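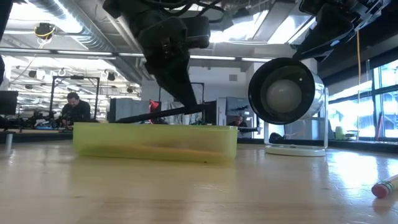 Point d'avancement, fouille de Rilham, locus nord. Rapport intermédiaire pour la fondation Sundico, arrêté au 2020-02-02. Fait vite, la version propre suivra avec les annexes. L'essentiel : le niveau à faune est atteint, il est plus épais que prévu, et le tri prend du retard. Pour le petit matériel (dents isolées, phalanges, fragments de moins d'un pouce) on travaille désormais en boîtes longues et basses, plastique translucide jaune-vert, coins arrondis, on distingue un crayon couché au fond à travers la paroi, donc aussi une esquille claire. Les sachets opaques de l'an dernier c'est fini, trop de pièces oubliées dans les plis.

Terrain

Campagne d'automne close avec 19 jours effectifs, pluie comprise. Carrés D4 à D7 descendus jusqu'à la base de l'unité 3. Carré E5 arrêté avant, bloc d'effondrement en travers, il faudra le débiter en mars. Contact entre unité 3 et unité 4 net à l'ouest, brouillé à l'est par un terrier (blaireau, sans doute récent). Tout ce qui sort du terrier est enregistré à part et ne compte pas dans les totaux.

2564 pièces coordonnées, toutes unités confondues. Dont 826 déterminées à ce jour, au moins au rang de la famille. Cerf et cheval dominent, un peu d'ours, du renard. Restes humains : trois dents et un fragment de pariétal, tous de l'unité 3, tous dans D6. Même individu ? Trop tôt. L'usure des deux molaires va bien ensemble, la troisième dent est une incisive de lait, donc au minimum deux individus.

Merci de ne pas communiquer là-dessus avant la datation. On l'a déjà dit au téléphone mais je préfère que ce soit écrit. 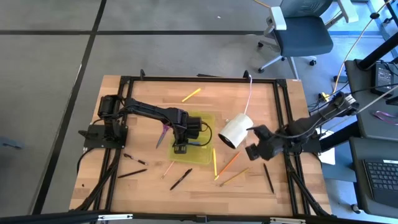

Laboratoire

Tamisage à l'eau terminé pour D4 et D5. Reste D6, D7 et la moitié du terrier. Refus de tamis : 60 seaux en attente, stockés au sec à Vergara. Rythme actuel insuffisant pour finir avant la reprise du terrain. Deux options : embaucher un trieur de plus sur deux mois, ou trier seulement D6 et laisser le reste à l'été. Ma préférence va à la seconde, D6 est le carré qui compte et le budget personnel est déja serré.

Moulages des dents faits, deux jeux. Le premier part chez vous dès que la résine est contrôlée. Le scan du pariétal est repoussé, appareil en panne chez le prestataire, nouvelle date non confirmée. On a des photos en lumière rasante en attendant, correctes sans plus. Stries sur la face externe : racloir, dent de carnivore ou racine, je ne me prononce pas. Il faut un œil extérieur et le binoculaire.

Base de données : passage sous Futotia fait. Pénible. L'import a perdu les accents dans le champ « observations » et inversé X et Y sur tout D4. Corrigé à la main pour les coordonnées, pas encore pour les accents. Les numéros d'inventaire sont bons, vérifiés un par un avec les étiquettes.

Datations

Cinq échantillons de sédiment prélevés pour l'OSL, deux dents de cheval pour l'ESR. Envoyés en décembre. Pas de résultat, pas de date annoncée non plus. Sans ces âges, le chapitre chronologie du rapport final reste vide et je ne veux pas le remplir avec des comparaisons de faune. La microfaune donnerait une fourchette, mais le spécialiste prévu s'est désisté, on en cherche un autre.

Collagène : essai sur deux os de cerf, un échec, un rendement faible. Pas d'essai sur l'humain tant qu'on n'a pas mieux sur la faune.

Budget

Consommé conforme sur le terrain, léger dépassement sur le transport (le deuxième aller-retour Rilham-Vergara n'était pas prévu, camionnette trop petite). Compensé par le scan non facturé. Poste datation engagé en totalité. Poste conservation presque intact : consolidant acheté, le reste des fournitures attend le tri.

Demande : autorisation de basculer le reliquat « missions » vers le post-tri. Réponse souhaitée avant la fin du mois, sinon je perds l'étudiante qui fait D6 et qui a une autre proposition.

À faire d'ici mars

Finir D6 au tri. Débitage du bloc en E5, devis demandé, un seul reçu. Relance labo OSL. Reprise des accents dans la base. Coupe ouest à redessiner, l'échelle de la version jointe est fausse (lire 1/20 et non 1/10). Convention avec le propriétaire du terrain à renouveler, elle expire au printemps, il est d'accord sur le principe mais veut que le chemin soit remis en état après les passages de la camionnette, ce qui est normal.

Annexes

A, plan des carrés. B, inventaire provisoire des pièces coordonnées. C, coupe ouest, voir remarque. D, état des dépenses. Le tableau B est lourd, il arive séparément.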